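Satellite Communications Service Technician (Maritime)
Workneh Marine Communications - Buvthorpe Service Depot
Posted 12 October 2024
Full time, permanent

Workneh Marine Communications supplies, installs and maintains satellite and radio equipment for commercial vessels. The company holds service agreements covering 700 vessels, including coastal tankers, fishing boats, research ships and passenger ferries. The Buvthorpe depot is responsible for shipboard installation, warranty repair and annual radio surveys.

Applications are invited for the post of Satellite Communications Service Technician. The successful candidate will report to the Service Manager, Henok Endale, and will join a field team whose work is divided between the depot and customer vessels in port.

Duties

Install and commission stabilized antennas, below-deck units and associated cabling on new and existing vessels.
Diagnose faults in satellite terminals, VHF and MF/HF radios, AIS transponders and emergency beacons.
Carry out line-of-sight and blockage surveys before installation and prepare mounting recommendations for the shipyard.
Complete service reports in the Geken job system within two working days of leaving the vessel.
Provide telephone support to ships' officers during assigned duty periods.
Keep test equipment, spare parts and calibration records in good order.

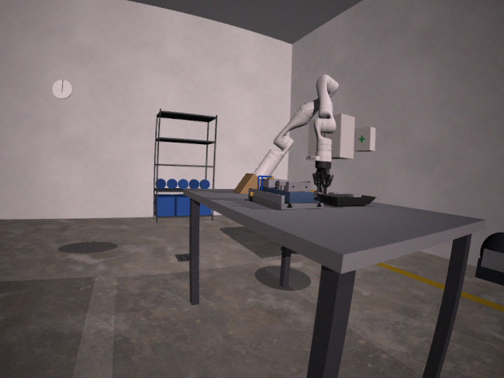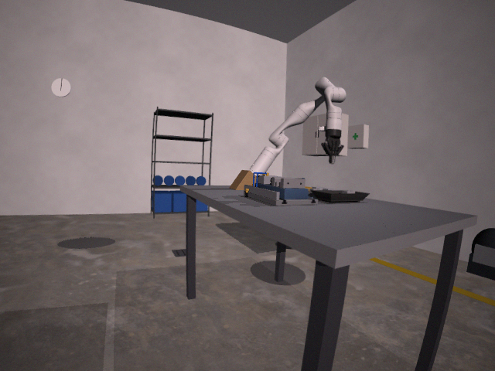
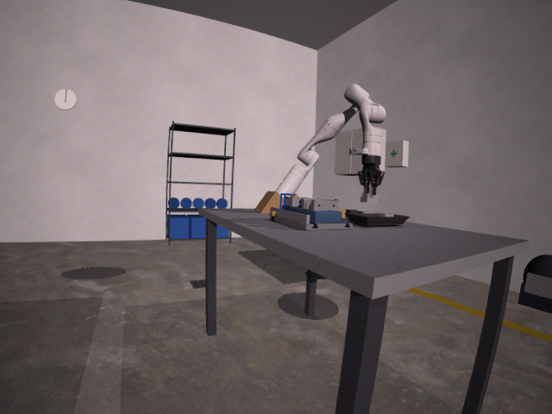
Robot arm and worktable, simulated views.

Required qualifications

An associate degree in electronics, telecommunications or a related subject, or equivalent military or trade training.
At least 4 years of experience in the repair or installation of marine, aviation or land-based radio equipment.
Working knowledge of RF measurement, coaxial termination and basic IP networking.
A valid driver's license and a passport with no travel restrictions.
Ability to work at height on masts and radar platforms, and to pass a seafarer medical examination before the start date.

Preferred qualifications

A current GMDSS General Operator's Certificate or radio maintainer's license.
Experience with the Prolilent range of antenna control units. Training will be given to candidates who have not used this equipment.
A second language in common use aboard merchant ships.

Working conditions

The standard week is 40 hours. Vessel schedules change at short notice, and evening and weekend attendance is required from time to time. Travel accounts for roughly 10 days in each month and may include short passages at sea. Technicians take part in a shared on-call rota, for which a separate allowance is paid.

New technicians work alongside a senior colleague until they have been signed off for unaccompanied attendance. Tiziana Caruso, Technical Training Lead, arranges this period and agrees on its length with each employee.

Salary and benefits

Salary is set according to experience and certificates held. Benefits include medical and dental insurance, a retirement plan with employer contributions, paid vacation, protective clothing and tools. Fees for the renewal of professional certificates are paid by the company. Salaries are reviewed each July.

How to apply

Applicants should send a resume, copies of relevant certificates and a cover letter to Nives Pace, Human Resources, at the Buvthorpe depot. The letter should state the applicant's notice period and describe one installation or repair for which the applicant was directly responsible. Incomplete applications will not be considered.

Shortlisted candidates will be invited to an interview and a practical bench test. Reasonable travel costs will be reimbursed on presentation of receipts - please keep the originals. Questions of a technical nature may be addressed to Miloslav Gajdoš, Senior Field Engineer.

Workneh Marine Communications is an equal opportunity employer. Applicants who need an accommodation at any stage of the process should inform Human Resources when applying.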